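Ututa Club Bench Kit, two-arm
$245 deposit, fits through a standard classroom door (just!)

I run the Friday robotics club in Wetosville, and this is the kit we built our whole dish-sorting challenge on. It comes with 2 arms, the grippers, the side panels and the aluminium base. My 13 students had it bolted together in nearly 11 hours, with one wrong bracket and a lot of snacks. The Urus control boards go in last. Leave yourself slack in the cables, trust me!
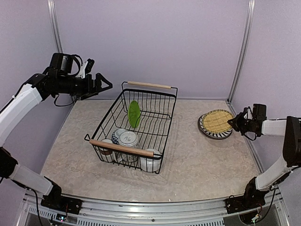 Plates are the hard part of our challenge. The kids can pick any colour they like, but thin edges are tricky for a pointed gripper, so we give a point for the green one standing up in the wire rack and two for anything off the stack on the right. Cups go at the front end. Spare fingers come from Lammers, sold in pairs.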